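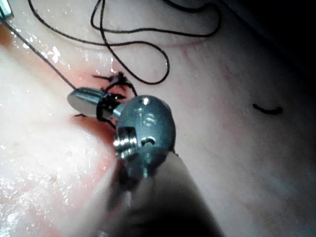
Wound closure is among the first manual skills assessed in the Redville surgical technology program, and the knot is the part of the exercise most often marked down. Our project examined how knots are tied, trimmed and judged on soft tissue. In black thread, the finished knot stands out clearly against the pale surface, and its short cut ends can be seen splaying in different directions. The redder patch around it was of equal interest to us, as our scoring sheet asks the reader to note any change of color where the suture passes through.

Project Cistus: Knot Tying and Tissue Appearance
Final report, submitted 21/07/2026

1. Purpose
The project was set up in April to compare two scoring sheets used in teaching. The Soltau sheet grades the knot alone. The Zalewska sheet also grades the tissue next to it and the length of the trimmed ends.

2. Method
Each student reader received the same set of 849 still pictures and scored every picture on both sheets. Pictures in which the knot was hidden were returned unscored. Readers worked separately and did not discuss marks until all sheets had been handed in. The highest possible mark on either sheet was 100.

3. Findings
Readers agreed closely on whether a knot was present and whether its ends had been trimmed. Agreement was weaker on redness. Wet surfaces reflect light strongly, and several readers gave a lower mark where a highlight lay next to the knot. Loops of loose thread near the knot were also scored unevenly, as neither sheet states whether they belong to the knot.

4. Recommendations
The Zalewska sheet should be kept for second-year teaching, with a color card added to the redness item. A written rule on loose thread should be agreed before the sheet is used again. The full score tables are held in the department office.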